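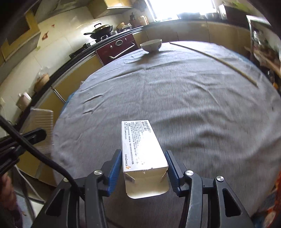
Speaker notes: Medicine at home, after the pharmacy counter
Session 3, household storage track
Speaker: Jytte Damgaard
Running time: 18 minutes, questions afterward

Slide 1. Title
Wait for the doors to close. Give name and track. Say that the talk covers what happens to a carton of medicine between the kitchen table and the place where it is kept. It does not cover prescribing, dosage or disposal law.

Slide 2. Scope
The material comes from the Zallthorpe household survey: 94 homes, 1,127 cartons logged. Javiera Huenchumán ran the visits and Bautista Garrido built the log sheet. Credit both by name. The survey recorded outer cartons only. Bottles kept without a carton were noted on a separate sheet and are left out of every figure today.

Slide 3. Anatomy of a carton
Define terms now, as the rest of the talk depends on them.
Face: the large printed panel.
End flap: the panel that closes the end. Usually has a tuck edge with rounded corners so that it slides in without catching.
Side tabs: the two small panels that fold in first, under the end flap. Some people in the trade call them dust flaps. Use "side tabs" throughout.
Hold up the demonstration carton. Open one end only. Point to each panel in turn and pass it to the front row.

Slide 4. Order of closing
Side tabs first, then the end flap, then the tuck. If a side tab is left standing, the flap rides over it and the carton bulges. The tuck then works loose in a drawer. We saw this mostly in cartons opened daily.
Do not demonstrate twice. It takes too long and the back rows cannot see it.

Slide 5. The open end
A carton left open on a table is a normal state during use. It becomes a storage problem when the carton is put away open. Two things follow: the blister strips slide out, and the leaflet gets separated. Loose strips were the most common reason a household could not say what a medicine was. A cut strip may carry no expiration date at all, depending on where the cut falls.

Slide 6. Reading the face
Print direction varies. The maker's name may run sideways relative to the main text, and dense print may fill most of the panel. On a glossy white face, light from a window or ceiling fixture can wash out part of the text. Advice for the household is plain: tilt the carton, or turn it a quarter turn, before deciding that something is not printed there.
Where the printed language is not the first language of everyone at home, add a handwritten label. Name of the person, what it is for, date opened. Put it on a blank area, clear of the batch number and the expiration date.
Tsegereda Alemneh will probably ask about translated stickers here. Hold that for questions.

Slide 7. Where cartons are kept
Kitchen first, bedroom second, bathroom third. The kitchen is convenient and has good light for reading, but heat and steam are a concern near the stove and the dishwasher. An upper cabinet away from both is acceptable for most room-temperature products. Read the storage line on the carton before choosing. Anything marked for refrigeration goes in the refrigerator, on a shelf — never in the door.
Homes with children: high and locked. Say this slowly.

Slide 8. Containers
We tried two bins with 14 of the households, the Sasura shallow tray and the Holub upright box. The tray keeps cartons flat with the face visible. The upright box holds more, but only the ends show, so the end flap has to carry the label. Neither result is strong enough to recommend one over the other. If pressed, say that the better bin is the one that fits the shelf already in use.
Jaxon Lavoie has the bin dimensions. Refer detailed requests to him.

Slide 9. A sorting routine
Clear a table and put down a plain cloth. Bring every carton to it. Take one carton at a time:
Check the name and the expiration date.
Open one end and confirm that the strips match the carton.
Return the leaflet, folded flat against the strips.
Close side tabs, then flap.
Set expired items apart for pharmacy return.
Do not have two cartons open at once. Every mismatched strip we could trace came from that.

Slide 10. Follow-up
A second round of visits is planned for August, with the Cevano label sheets added. No results yet, so do not speculate.

Questions
Repeat each question into the microphone. Collect the demonstration carton from the front row before leaving.

Notes revised 24 Mar 2022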